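Sorting soft toys and small items into baskets

Lay everything out on one surface first. Boxes, bags and tins go to one side, soft items to the other. Allow up to 55 minutes for a full set of shelves.

Step 1. Pick the baskets

Use a lined basket for plush toys, as rough weave catches on felt and loose fibres. A 31 cm opening suits most sizes. Fold the lining over the rim and smooth it flat before filling.

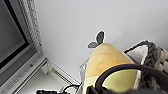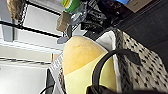
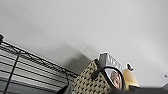

Pear toy with felt-like leaves in the first photo; woven basket and wire shelving in the last.

Step 2. Load and shelve

Put the largest toy in first, base down, with leaves and other thin parts facing up. Keep handles clear of the contents. Set full baskets on a lower shelf and leave a hand's width between them.

Tetteh Dankwa labels by shelf, left to right. Recheck the labels each August.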